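Monthly Walk-Through, Unit 13, Gokadix Storage Building
Date: February 13, 2020
Walked by: Rochelle Hollis
Copy to: Kamala Nambiar

Marks: OK = no action. FIX = work order needed. WATCH = look again next month.

EXITS AND AISLES

1. Front door opens fully, closer works. OK
2. Rear exit clear inside and out. FIX
Inside is clear. Outside, snow has been pushed against the door and it only opens partway. Called the plow contractor from the parking lot.
3. Exit signs lit. OK
Rear sign is dimmer than the front one. Same bulb type, older fixture.
4. Aisles at least 39 inches wide. WATCH
Aisle by the paper goods is fine at floor level, but boxes on the second shelf stick out. Asked the morning shift to push them back.

FIRE EQUIPMENT

5. Extinguishers mounted, pins in, gauges in the green. FIX
Tag 1377 is in the yellow. Swapped it with the spare from the office -- the spare now needs replacing.
6. Eighteen inches clear under sprinkler heads. OK
7. Pull stations not blocked. OK

ELECTRICAL

8. Panel doors closed and labeled. FIX
Breaker 4 still has no label. This was on the July list. Kamala, please have the electrician trace it while he is in the building.
9. No extension cords used as permanent wiring. FIX
Space heater in the receiving office is on a brown household cord. Unplugged it and left a note.
10. Outlet covers in place. OK

SHELVING AND STACKING

11. Uprights anchored, no bent legs. OK
12. Load signs posted. WATCH
Signs on the Brorkix racks are peeling. Still readable.
13. Stacks straight, heavy items low. OK

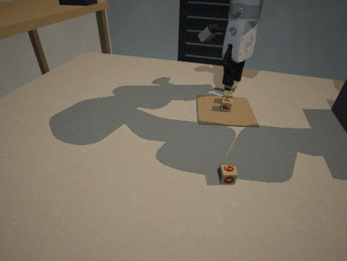 Pallets of floor cleaner were three high last month and are down to two. Keep them there. The bottom cartons had started to bulge.

14. Step stools and ladders in good shape. FIX
Short ladder has a missing rubber foot. Tagged out and moved behind the office -- please don't put it back on the floor until the part comes.

FIRST AID

15. Kit stocked. WATCH
Low on large bandages. Eyewash bottle expires in July.

Open work orders go to Kamala by the end of the shift. Items marked WATCH stay on the sheet for next month.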